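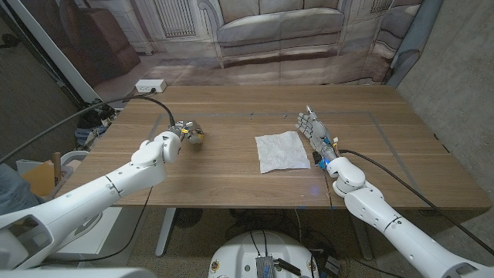 Clause 114

The Darasik Code of Practice for Household Handling Machines was adopted at Junalville in its first form with 100 clauses. It grew, as codes do. By the time the inspector was appointed it had reached 113, and the last of these dealt with the storage of ladders.

The inspector arrived at the Canby test room on Thursday, August 27, 2020, shortly after the morning session had begun. She signed the visitor register, placed her bag on the shelf provided, and asked to see the log. The operator on duty handed it to her without getting up. He was permitted to remain seated under Clause 40, which states that the operator shall not leave the chair while the arms are powered.

She read the log standing. The entries were in order. Each gave the start of a run, the end of a run, the article handled, and the condition of that article afterward. For glassware the last column said "whole." For books it said "closed" or "open." For the article used most often in the month of August, a paper towel, the column had been left blank.

"The condition has not been recorded," the inspector said.

"There is no word for it," said the operator. "The list in the Code offers whole, broken, open, closed, full, and empty."

The inspector opened her copy of the Code and found that this was so. She asked what the towel had been before the run. The operator said that it had been crumpled. She asked what it was now. He looked for some time at the table.

"Crumpled," he said. "In a different way."

It should be explained that an inspector under the Darasik Code has limited powers. She may stop a run. She may seal a room. She may ask any question and must write down the answer. She may not amend the list of conditions, and she may not accept a blank. On both points the Code is clear, and until that morning the two rules had never met.

She stopped the run. The operator spoke the stop phrase, and the machine ceased to move. The inspector then took a chair and wrote for most of an hour. The operator could not leave his seat, as the arms were still powered, and he could not cut the power, as Clause 72 reserves that step for the end of a run, and a stopped run has not ended. He asked whether he might have some water. The inspector brought it to him herself and recorded that she had done so.

At noon she telephoned the Zwane office, where the master copy of the Code was kept. The clerk who answered was courteous. He confirmed that new conditions could be proposed by an inspector in writing, provided that the proposal was supported by a witnessed handling of the article concerned. The minimum duration of a witnessed handling was 300 seconds.

"Then the run must be resumed," said the inspector.

"A stopped run may be resumed by the person who stopped it," said the clerk, "if she is satisfied that the article is in a known condition."

The inspector thanked him and put down the receiver. She looked at the towel, and she looked at the six words on the list. Then she did something that does not appear in her report and is known only from the operator's later account. She picked up the towel, shook it out, and closed her fist around it. She opened her hand again and studied what was there. She did this twice more.

"Whole," she said at last. "I am satisfied that it is whole. Please resume." 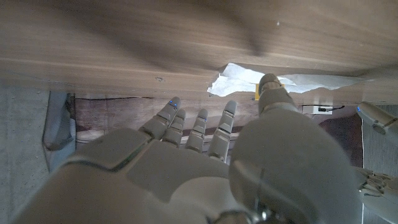

Witnessed handling, Canby test room. The thumb is against the paper at the edge of the board.

The witnessed handling lasted the full 300 seconds. The inspector bent down beside the table for the whole of it, at the distance set by Clause 31, and wrote without looking at her page. The operator later said that he had seen a good many runs and had never before seen anyone watch one in that manner. When the time had passed he told her so, and she remained where she was a little longer.

Her proposal reached the Zwane office the following week. It was brief. It stated that certain articles have no fixed shape and that a machine which handles them cannot be expected to return them as they were. It stated further that this was also true of persons. The second statement was removed by the office as being outside the scope of the Code.

The remainder was adopted and reads as follows.

Clause 114. Where an article has no settled form, its condition shall be recorded as "handled." The operator shall describe the article in his or her own words, in the space provided, and the inspector shall not correct the description.

The space provided is one line long. Operators have asked for more – the request is renewed each year – and it remains under review. The first entry made under the new clause was written at Canby by the operator already mentioned. It fills its line completely and continues up the margin, in smaller letters, as far as the date. An inspector's initials stand beside it, and there are no corrections.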